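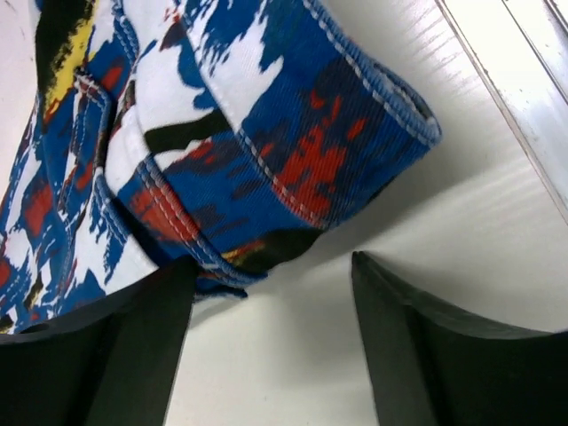

Patterned fabric, blue, white and red.

Gekstead Community Sewing Room
Progress report to the Jafarzadeh Fund, 2025-09-05

The second half of the grant period went mostly to plan. Enrollment in the beginner course stands at 27, up from 20 in the spring. Two people dropped out in August for work reasons and their places were filled from the waiting list.

Donated cloth is still our main supply. We took in 517 pounds against a target of 500. Cotton is plentiful. Zippers and heavy thread are short and we have been buying them out of the general budget.

The repair evenings moved to the Mudilau branch library while our heating was replaced. Attendance dropped at first and then came back. Irina Moldovan ran four of them and Othmane Tazi ran the rest.

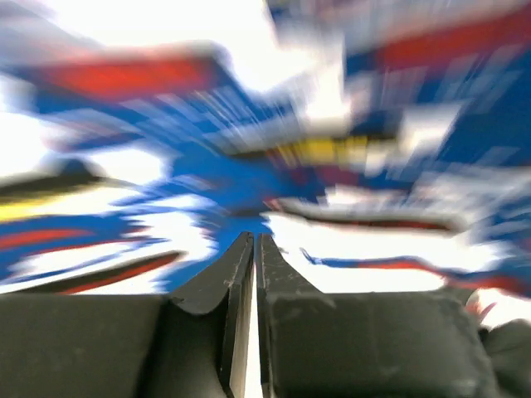
Tahmineh Hashemi wrote in her feedback form that the evening sessions are too short to finish a lined garment, and that she would rather have one long session a month than two short ones. Three other learners asked for the same thing. We will try it through the winter.

Spending is under budget on rent and over on supplies. We ask to move the unspent rent money to the supplies line. Gianni Orlandini will send the receipts separately.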